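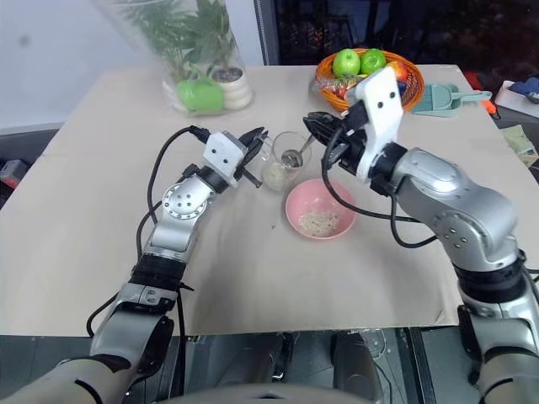

Thread on breakfast portions. I changed how I do the dry part in October and a few people asked what the setup is.

1/ The old way was pouring straight from the bag into the bowl. Some days that was a snack, some days it was lunch. I wrote down the weights for a while and the worst one was 327 grams dry. That is a lot of chewing.

2/ Now the grain goes into a glass first and then gets spooned into the bowl. The glass only ever holds a little. You see the level through the side, so there's no guessing.

3/ My number is 87 grams for one person. Yours will be different. Weigh it once, look at where it comes to in the glass, and go by eye after that. I check again when I open a new bag, and usually I'm a bit over.

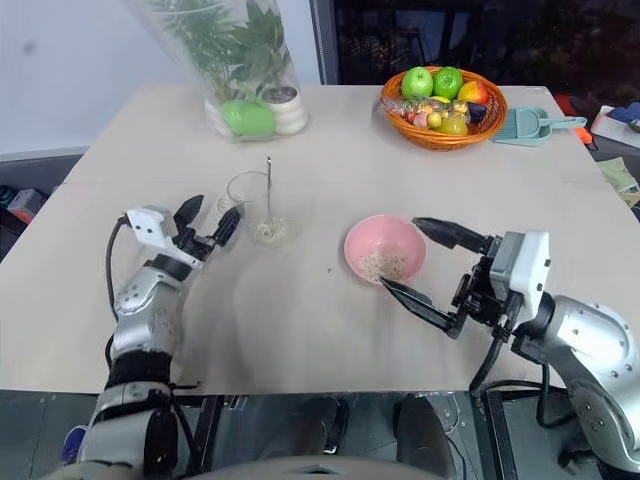 4/ Use a bowl that's smooth inside and wide enough to get a spoon into flat. Deep ones hide how much you put in, and the last of it sticks in the bottom where the spoon won't reach. Shallow is easier to wash too.

5/ Marius Sârbu asked why I don't pour from the glass. I did for the first 2 weeks. It all comes down in one slide at the end and half of it ends up on the table — so, spoon.

6/ Paper on the table helps. Light brown or beige, any kind. When you're done, fold it up and tip the crumbs in the trash. I get mine on a roll from Lemano and one roll lasts ages.

7/ Fill the spoon to a small heap and keep it low on the way over. Don't try to level it off on the rim of the glass. I've tried, and that's where most of my spills came from.

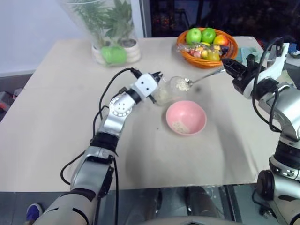 Spoon on its way, bowl underneath, fruit at the back.

8/ Fruit stays on the same table. Apples mostly, green ones if the store has them. I cut one up after the dry part is in, so the knife and the wet hands stay out of the grain.

9/ I keep a plant at the end of the table under a clear plastic cover. It does fine there and I don't get bits of leaf in breakfast. Move it before you wipe down.

10/ Measuring cups: fine for rice, less good for this. A level cup of flakes weighs something different every time depending on how they settle. The glass and spoon got me closer than the cup did.
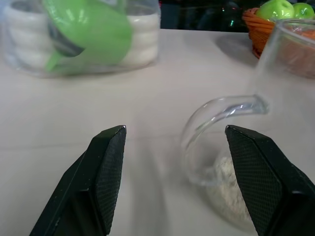
Green one, parked by the clear container.

11/ Total for the week is 609 if I stick to 87 a day. Week one I logged 844. Will post again when I've finished this bag.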